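Orent
Moved our shared mailbox off the old hosting package this month. Thread on what the migration did to dates, folders and storage, for anyone with a similar archive.

Orent
Starting point: one IMAP account, 360 folders, oldest message from a supplier called Mirico that no longer trades. Quota was 4,000 MB and we were within 100 MB of it.

Orent
First pass copied everything but set the received date to the time of the copy. Sorting by date was useless. The Date header inside each message was intact, so the fault was in the internal date only.

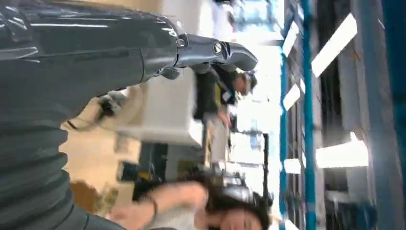
Joseph: same here, ours was the sync tool ignoring INTERNALDATE on append. There is a flag for it, off by default in the older builds.

Orent
Correct, same flag. Emptied the target and ran it again with the flag on. Dates now match on every folder I checked, except Drafts, where the old server never stored them properly.

Orent
Second problem: folder names. The old server used a full stop as the separator, the new one uses a slash. A folder called "Invoices v2.1" became "Invoices v2" with a child called "1". Rename these before you start.
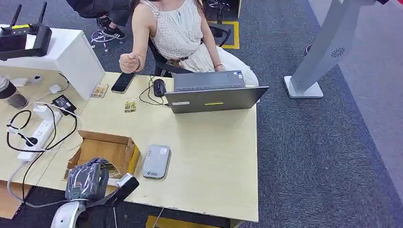 Orent
Subscriptions are separate from folders. Desktop clients show subscribed folders only, so half the tree looked missing on the first login. Subscribe to all, then prune.

Orent
Duplicates: 1,439 after the second run, nearly all in a folder named Pollen that two filter rules had both been filing into for years. Matched on Message-ID, then on size. Message-ID alone is not safe - some scanners reuse it.

Orent
Removing them and stripping old attachments from Sent brought the total down by roughly a third. Compact the folders afterwards or the client will keep reporting the old size. 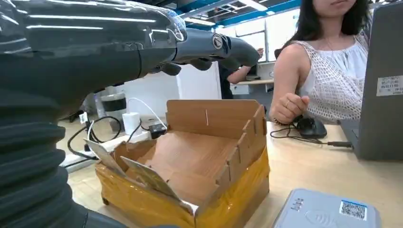
Orent office, June

Orent
Still open: shared calendar. The export drops the time zone on recurring entries, so anything set up in winter is an hour out from spring. Will add to this when I have a fix.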